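Kutport 双腕デモ収集台(レンタル・販売)
装置一覧 > 学習データ収集 > 双腕・卓上

こんにちは、装置ページ担当のナズマ・ナヴァラトナム(Nazma Navaratnam)です。カタログのほうは営業がきっちりした文章で書いてくれているので、こちらは使っている側の人間として、もう少しくだけた調子で書かせてください。長いです。お茶でも用意してどうぞ!

Kutportは、協働ロボットのアーム2本と作業台、グリッパ、カメラ、記録用のソフトをひとまとめにした、模倣学習用のデモンストレーション収集セットです。人が操作して、ロボットが動いて、その一部始終が学習に使える形で残る。やることはそれだけなんですが、それだけのことを毎日、同じ条件で、文句を言わずに続けられる台というのがなかなかなくて、だったら作ろうという話になりました。言い出したのは機構設計のリボル・イレシュ(Libor Jireš)で、私は最初「机にアームを載せるだけでしょ」と思っていました。すみませんでした。

まず台の話からさせてください。アームの話を先に聞きたい方が多いのは知っているんですが、問い合わせをいただいて話を聞いていくと、困りごとの半分は台まわりなんです。

天面にはクラフト紙を敷いて、その上に青いテープで格子を引きます。金属の天板をむき出しで使うと、照明が映り込んでカメラの絵が時間帯でころころ変わるんですよね。紙だとそれがぐっと落ち着きます。汚れたら敷き直せるのもありがたいところで、うちでは案件が変わるたびに替えています。紙のロールとテープは標準付属品に入っています。

格子は位置決めのためのものです。収集を始める前に、箱をどのマスのどのあたりに置くかを画面に指示として出せるようになっていて、操作者はそれを見てマスを頼りに箱を動かします。定規はいりません。ミリ単位で合わせる必要もなくて、むしろ少しずつずれてくれたほうが学習には都合がいいので、「だいたいこのマスの左上寄り」くらいの指示が出ます。紙の継ぎ目でテープがちょっとずれていても気にしないでください。私も最初は貼り直していましたが、やめました。

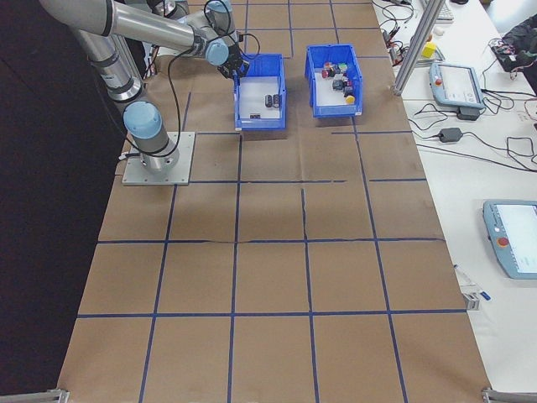 さて、標準タスクについて。Kutportには出荷時から「小物部品の箱間移動」というタスク定義が入っています。箱から部品をつまんで、指定された場所に移す。地味ですよね。でも、納品してすぐに動かせるタスクが何かひとつ入っているのといないのとでは、立ち上がりが全然違うんです。操作者の練習にもなりますし、カメラや同期の設定がおかしければ、まずここで気づきます。

タスク定義はテキストファイルで、中身は見ればわかるくらい素直に書いてあります。開始姿勢、左右どちらの腕を使うか、終了条件、操作者に見せる指示文。指示文は日本語でも英語でも書けて、言語条件つきのモデルを学習させる方はこれがそのままラベルになります。「赤いボタンを手前に置く」「黄色い部品を右の箱へ」みたいな感じですね。言い回しを何通りか登録しておくと、エピソードごとに切り替えて出してくれます。この機能は私がしつこくお願いして入れてもらいました(自慢です)。

1セットは初期設定で70エピソードです。ここ、よく「なんで70なんですか」と聞かれるんですが、試験運用のときに操作者の集中が続いて、かつ途中の休憩を挟みやすかったのがそのくらいだった、という現場の都合で決まった数字です。もちろん変えられます。短いタスクならもっと増やしていいですし、双腕で受け渡しをするようなややこしいものは減らしたほうがいいです。疲れてくると動作が雑になって、その雑さをモデルがそれはもう忠実に覚えますから……。

操作の方法は選べます。いちばん人気があるのは操作用の小型アームを両手で動かす方式で、手元の動きが本体の腕にそのまま伝わります。ほかにハンドコントローラ方式と、腕を直接持って動かすダイレクト教示にも対応しています。ダイレクト教示は手軽な反面、人の手がカメラに映り込むので、映像を使う学習にはあまりおすすめしていません。軌道だけ欲しい方向けです。

ティーチペンダントは腕ごとに付きます。ふだんの収集中に触ることはあまりないんですが、非常停止がすぐ手の届くところにあるのは大事なので、横の机に出しっぱなしで使ってください。棚にしまわれているお客さまがときどきいらっしゃいます。出してください!

グリッパは平行開閉の二本指です。左右とも同じ型で、指先は交換できます。標準の指先は細めで、込み合った箱の中にも差し込みやすい形。そのかわり、つるっとした丸いものは少し苦手です。シリコンの指カバーも別売りでご用意していますが、厚みが出るぶん隙間に入りにくくなるので、扱うものを見て決めるのがいいと思います。迷ったら部品を送ってください、こちらで試しにつかんでみて結果をお知らせします。この事前確認は無料です。

ケーブルの取り回しについても書いておきますね。グリッパへの配線は腕の外側を這わせる方式にしています。内蔵のほうが見た目はすっきりするんですが、断線したときに外せるほうがずっと助かるんです。手首を大きく回す動きを入れるときは、たるみを多めにとってください。きつく束ねるとだいたい手首の近くから傷みます。収集を始める前に、可動範囲の端から端までゆっくり動かして、引っ張られるところがないか見る。これは毎朝やってほしいです。

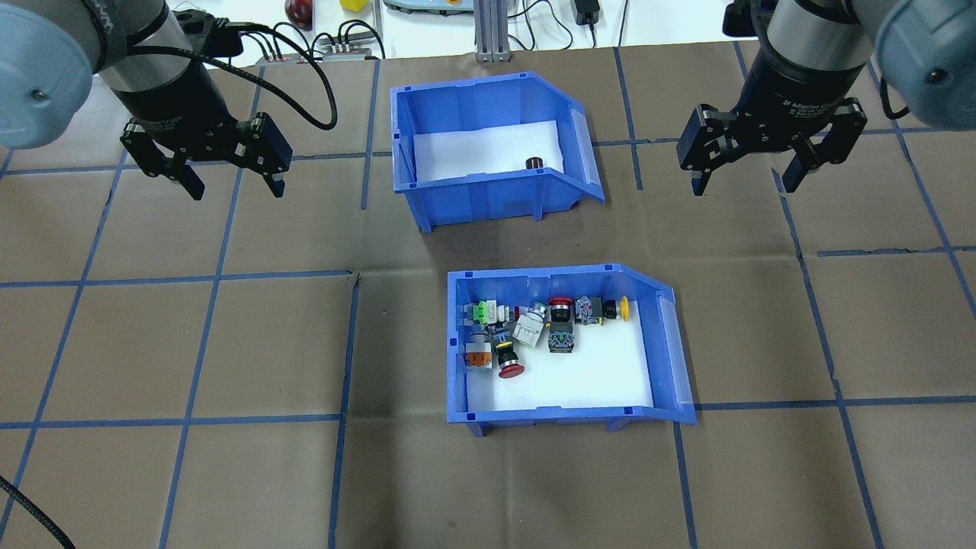

カメラの構成は、台を見下ろす固定視点と、両腕のあいだから作業を見る視点が基本になります。手首カメラはオプションです。付けるかどうかはほんとうによく相談を受けるんですが、私の答えはだいたい「最初から付けておきましょう」です。あとから足すと、それまでに集めたデータと視点の数が合わなくなって、学習のときに扱いが面倒なんですよ。使わない視点を捨てるのは簡単でも、撮っていない視点は足せませんからね。

時刻合わせは記録ユニット側で一括してやっています。映像、関節角、グリッパの開度、操作入力、ぜんぶ同じ時計で刻印されます。以前の機種ではカメラごとに微妙なずれがあって、グリッパが閉じるより先に「つかんだ」ことになっているデータが混ざり、ソフト担当のロイシン・ニー・ホナル(Róisín Ní Chonaill)が丸一日うなっていました。いまの機種は起動時に自動でずれを測って、許容範囲を超えていたら収集を始めさせてくれません。ちょっと頑固です。でもこの頑固さに何度も助けられています。

保存形式は、学習フレームワークでよく使われるものをいくつか選べるようにしてあります。形式の変換は収集のあとでもできるので、その場で悩まなくて大丈夫です。生データはそのまま残して、変換したものを別に出す作りになっています。ディスクは食います。映像が何本もありますから、外付けのストレージは余裕をもって用意してください。

失敗エピソードの扱いについても、聞かれる前に書いておきます。操作者の手元にはフットスイッチがあって、踏むとそのエピソードに印がつきます。消えるわけじゃありません。落とした、つかみ直した、違うものを取った、そういう記録をあとで別用途に使いたいという方が増えていて、印だけつけて全部残すのを初期設定にしました。理由の選択肢は画面から編集できます。選択肢を増やしすぎると操作者が面倒がって「その他」ばかり押すようになるので、ほどほどに。うちの試験チームがまさにそうなりました。

見直し用のビューアもついています。全視点を並べて再生して、開始と終了の位置を切り詰めたり、印をつけ直したり。収集した本人とは別の人が見るのがおすすめです。本人は自分がどこで迷ったか知っているので、画面に映っていない事情まで読んでしまうんですよね。

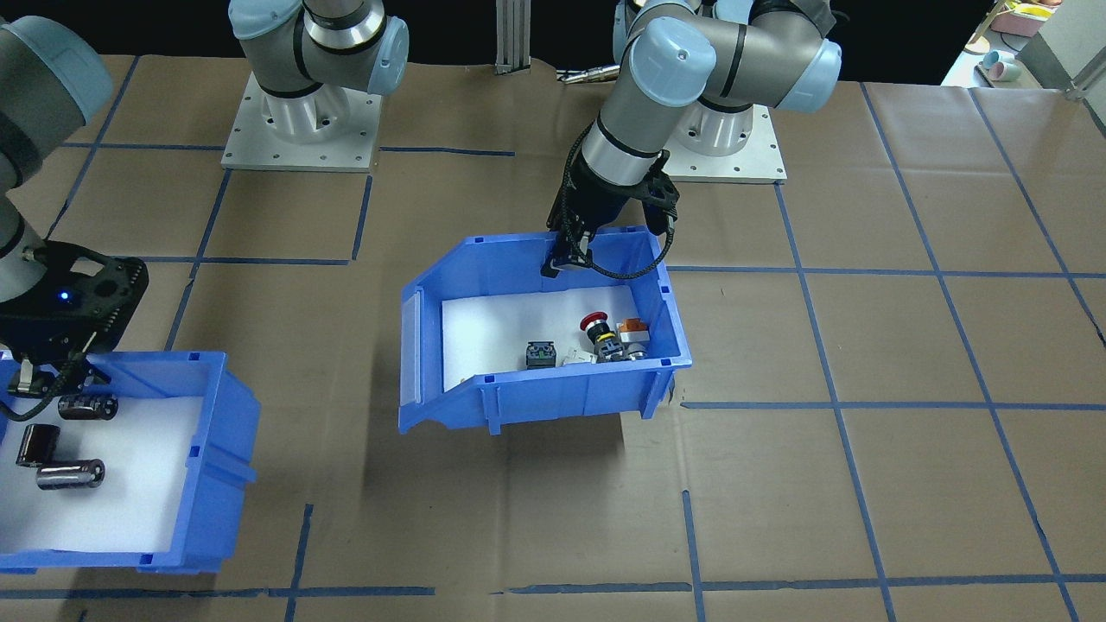

部品選びは、私がこのページでいちばん熱く語りたいところです。デモ用というと木のブロックやスポンジのボールを使う方が多いんですが、製造現場に持っていくつもりのモデルなら、早いうちから本物の部品を混ぜたほうがいいです。標準タスクの部品セットに、押しボタンスイッチや非常停止ボタン、電解コンデンサといった電気部品を選んだのもそのためです。たとえばコンデンサひとつとっても、左の箱のように立っているものと寝ているものがあれば、同じ黒い円筒でもつかむ向きは変わりますよね。赤いキノコ形の非常停止ボタンなら、頭をつかむか、黒と黄色の胴のほうをつかむかで次の動きが違ってきます。こういう「どっちでもいけるけど結果が違う」部品が入っていると、操作者ごとの癖がよく出て、データに幅が生まれるんです。

部品セットは単品でも追加購入できます。お手持ちの部品を使う場合は、鋭い角のあるものと、砕けるもの、油のついたものだけ避けてください。油はグリッパの指先に残って、それ以降のエピソード全部に影響します。

箱は青い樹脂製の、前側の口が低くなっているタイプを採用しました。奥行きのある深い箱だと腕が奥まで入りにくいし、カメラからも中が見えません。前が開いていれば、上からでも斜めからでも中の様子がわかります。底には白い敷物を入れてあって、これは黒い部品が影に溶けてしまうのを防ぐためのものです。青い底のままだと、黒いスイッチや暗い色のコンデンサが映像上でかなり見分けにくくて。敷物は消耗品で、替えをまとめてご注文いただけます。箱の色を変えたい方は注文時にお知らせください。ただ、色を変えた箱と元の箱のデータを混ぜて学習させると、それはそれで面白い結果になったりするので、両方持っておくのもありです。

箱の並べ替えは、エピソードごとじゃなくて、何回かごとに指示が出る設定が標準です。毎回動かすと操作者が疲れますし、ずっと同じ場所だとモデルが位置を丸暗記してしまう。このへんの間隔はタスク定義で変えられます。部品の散らし方は、つかんで、軽く混ぜて、置く。きれいに並べないこと! 几帳面な人ほどついつい整列させてしまうので、導入研修では最初にこれをお伝えしています。

設置について。台は分割して運べますが、組み上げたあとの移動は考えないでください。アームの取付プレートは台にボルトで固定し、そのうえでカメラとの位置関係を校正します。動かすと校正がやり直しになります。カメラの支柱はアルミフレームで、台の横に机を置いてペンダントや電源まわりをまとめるのが、うちの推奨レイアウトです。電源アダプタやケーブルがどうしても増えるので、この机は大きめのほうがあとで楽です。壁は無地の明るい色が無難。窓の近くはできれば避けて、避けられなければ遮光カーテンをお願いします。

据え付けと校正はこちらから伺って行います。据え付け担当はボジヴォイ・フルビー(Bořivoj Hrubý)のチームです。校正用の治具は納品後もお手元に置いていただくので、ずれたかなと思ったときはご自分でもやり直せます。手順は画面に出ますし、電話でもお付き合いします。

研修は操作者向けとデータ管理者向けの2種類。操作者向けは、ロボットを触ったことがない方を前提に組んであります。ロボットに慣れていない方のほうが、変に遠慮のない自然な動きをしてくれることもあって、私は見ていていつも楽しいです。最初の練習分は、もったいなくても学習には使わないでくださいね。

レンタルは7日間からです。まずは標準タスクで回してみて、自社の部品に差し替えて、という使い方なら、短い期間でも感触はつかめると思います。3か月以上のご利用では、グリッパの指先と箱の敷物の交換分を料金に含めています。レンタル後に購入へ切り替える場合、お支払いいただいた料金の扱いはお見積もりのときにご説明します。5月は大学の研究室さんからの申し込みが重なるので、早めに声をかけてもらえると助かります。

Wikwoodのラボには常設機があって、見学と試操作を受け付けています。実際に操作して記録したデータは、そのままお持ち帰りいただけます。自分の部品を持ち込んでもらえるとなおよし。案内はヴィエラ・ドヴォジャーコヴァーではなくドヴォジャーク(Viera Dvořáček)です、名札の綴りでよく聞かれるそうなので先に書いておきます。

標準構成
・協働ロボットアーム(取付プレート、ティーチペンダント付き)
・平行二本指グリッパ、標準指先
・作業台、クラフト紙ロール、青色グリッドテープ
・固定カメラ、中央視点カメラ、アルミ支柱
・記録ユニット、フットスイッチ
・青色樹脂箱、白色敷物
・電気部品セット
・校正治具
・収集ソフト、ビューア、標準タスク定義

オプション
・手首カメラ
・シリコン指カバー
・操作用小型アーム(両手用)またはハンドコントローラ
・追加部品セット
・遮光カーテンと支柱
・箱の色変更

よくいただくご質問

片腕だけで使えますか。
使えます。使わないほうの腕は待機姿勢で止めておけますし、最初から片腕構成での納品もできます。ただ、あとから2本目を足すときは再校正が必要です。

学習用の計算機は付きますか。
付きません。記録ユニットは収集と見直し専用です。学習はお手元の環境でどうぞ。モデルの動作確認のために推論機をつなぐ口は用意してあります。

他社のアームに載せ替えられますか。
取付プレートの穴位置が合えば載ります。ソフト側の対応状況は機種ごとに違うので、型番を添えてお問い合わせください。

収集作業そのものをお願いできますか。
はい、Plumholmの収集チームでお受けしています。部品をお預かりして、タスク定義から一緒に作ります。操作者を複数入れるかどうかで見積もりが変わるので、そこだけ先に考えておいていただけると話が早いです。

消耗品だけの注文はできますか。
できます。紙、テープ、敷物、指先はBednárikの部品窓口から直接どうぞ。納品書の台番号を書いていただければ、型の確認はこちらでやります。

お問い合わせは、このページの下のフォームからお願いします。扱いたい部品の写真と、台を置く部屋の簡単な見取り図があると、最初のお返事でかなり具体的なことまで書けます。手描きで大丈夫です。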